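Zilteo Bin Retrieval Method Pack
Morano Laboratory Equipment > Research > Manipulation

Overview

Zilteo is a test method and reference dataset for single-arm retrieval and return of small medical supplies. It measures how well a learned policy transfers when bin contents change but the bins do not. The pack is meant for groups that already run a fixed-base arm with a two-finger gripper and want results they can compare with those of another site.

Each trial is a pick from one of three open-front bins, a transfer to the flat work surface, and a release. Return trials run the same path in reverse. Only one item is moved per trial.
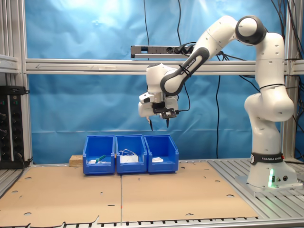

Trials are grouped into blocks. Within a block the bin order is fixed and the contents are changed between runs according to the supplied schedule. The operator does not correct the position of an item once the run has started. A dropped item counts as a failed transfer, even if it lands in the right area.

Reference dataset

The reference set holds 1,563 episodes recorded on one cell. Joint positions, gripper width and all camera streams share one clock. Failed episodes are kept and labelled — they can be left out at load time with a single flag. Items include wrapped packets, face masks, syringes in packaging and short tubes.
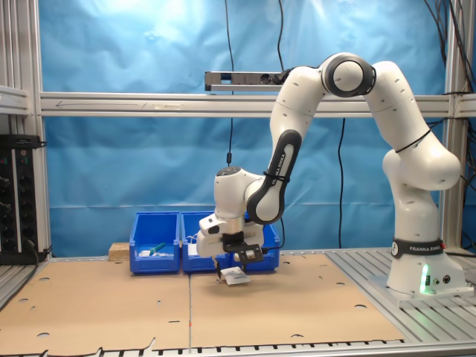
Transfer trial: small white item held just above the work surface.

Scoring

Grasp, transfer and release are scored separately. An episode that passes all three is counted as complete. Scores are reported per item class and per bin, and the two are not averaged together. Thin flat items should be listed on their own line; they fail for different reasons from rigid ones and will hide other effects if pooled.

In the reference trials, the baseline policy was run 100 times on known items and 100 times on held-out items. Most of the loss on held-out items was at the grasp stage. Release errors changed little between the two sets. Full tables are in the method note by Maysoun Nseir, supplied with the pack.
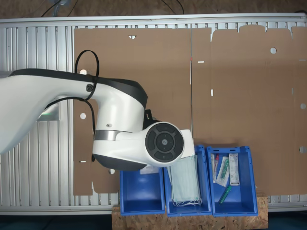

Bin edges hide part of the contents from any single viewpoint, so the method calls for at least 2 fixed views. Camera positions are not prescribed, but they must be recorded and must stay the same for a whole block. If a camera is knocked, the block is void and should be repeated from the first run.

Supplied
Method note and trial schedule
Reference dataset with labels
Scoring scripts and baseline policy weights
Bin layout template, full size

Not supplied
Arm, gripper, cameras, table, bins, consumables

Licence and support

Licensed per laboratory, with no limit on users. Scores may be published if the schedule version is stated. Support requests receive a reply within 48 hours. The next schedule revision is due in July and will be sent to existing licence holders at no charge — scores from the current version remain valid but should not be mixed with those from the new one.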